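Keep the Table Clear
By Golnar Nazari

Most advice on tidying a workroom starts with shelves and bins. I think it should start with the table. In May I got rid of 12 boxes of odds and ends and bought two cabinets, and the room was no easier to work in. The tabletop was still full.

My rule now is one thing on the work surface at a time. If I need a second item, the first goes back where it lives. Fredy Tamayo, who shares the room with me, says this wastes time. He would sooner have everything within reach. I timed us both on the same small repair, and he finished 4 minutes ahead of me. He then spent longer than that looking for his screwdriver. 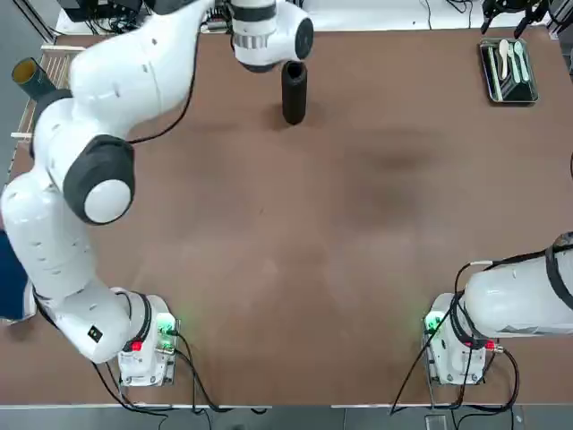 One black cylinder, standing upright on the brown wooden tabletop.

A wooden top helps. Small parts show up on it better than on the dark mat we used before, and it wipes down with a damp cloth. Ours has marks in it and I have stopped minding them.

Fredy's objection is fair for big jobs. When he sorts 200 screws he needs trays, and the trays need room. I would still clear them at the end of the day, full or not. A tray left overnight has a way of staying until the end of the month, and by then there is a mug in it.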